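Westside Centre completes service of sorting cell
Posted 9/26/21
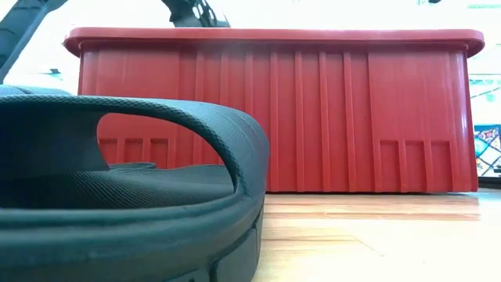
Thodoris Mitsotakis-Vlachou had asked for months that the red bin be given a fixed place on the floor, and told the Centre's staff bulletin that most of the faults he had logged on the cell came down to a bin set back a little differently after each cleaning.

The Westside Centre for Applied Automation has returned its small sorting cell to regular use following a scheduled service by the technical staff. The work took two days and covered the arm, the gripper, the control cabinet and the layout of the floor in front of the arm. It was carried out under the maintenance plan adopted last December.

The cell, known in the building as Plurnero, picks soft and irregular articles and places them in a large plastic bin. It was installed by the contractor Mocanu and is used by the Centre's trainees as well as by visiting groups from the Plurnberg campus. Before the service it had completed 555 hours of operation, slightly past the interval at which the plan calls for a full inspection of the gripper.

Davoud Soltani led the mechanical work. The gripper was taken off at the wrist, cleaned and checked for play in its joints. Two pivot pins showed wear on one side and were replaced. The mounting screws were cleaned of old thread compound, refitted and tightened in a cross pattern to 8 newton metres, then marked with paint so that any movement can be picked up at the weekly check.

The cable running along the arm was also moved. It had been clipped close to the elbow, where it was pulled tight whenever the arm reached across to the far side of the bin. It now has a longer loop at that point and an additional clip above it. Staff are asked not to shorten the loop or tape it down, even where it looks untidy.

Once the gripper was back in place, the tool position was taught again from the beginning. The previous values had been carried over from an earlier set of fingers and corrected by hand on several occasions, and the technical staff considered it better to discard them. The height at which the gripper waits over the bin was raised by 90 millimetres. Bulky padded articles hang lower than the rigid test pieces used when the cell was first set up, and the old height left little clearance above the rim.

The position of the bin has been settled as well. Its long side is to face squarely outward, with the base flat on the floor and nothing beneath it. Low-tack tape will be used for the corner marks, as the floor finish in that room was damaged by an earlier product. Anyone who moves the bin for cleaning is to return it to the marks and run the short position check from the pendant before starting the cell in automatic mode. The check is slow – the arm visits each corner of the rim at reduced speed – and it should be allowed to finish.

Glare from the floor was raised during the inspection. On bright mornings the vision system has at times read a reflection as the edge of an article and sent the arm to an empty spot. Exposure settings have been adjusted and a second set saved for use in strong light. Operators can change between the two from the main menu. Blinds have been requested, but no delivery date has been given.

Urs Hofstetter, who keeps the service log, has recorded all replaced parts and the new position values. A printed copy is kept in the door of the control cabinet. The earlier values have been archived and should not be loaded again, including for comparison, without his agreement.

Trainees who had their own programs stored on the cell will need to update the waiting height and the tool data before running them. Programs that have not been updated will stop at the first move and show a message on the pendant. Help with this is available in the workshop office during normal hours.

The next gripper inspection will be set by operating hours and posted on the cell door. Until then, the weekly check remains with the person rostered to open the room, and covers the paint marks on the screws, the cable loop, the emergency stop and the marks for the bin. Faults are to be entered in the log on the same day, with the program name and the time. Requests to book the cell may be sent to the workshop office as before.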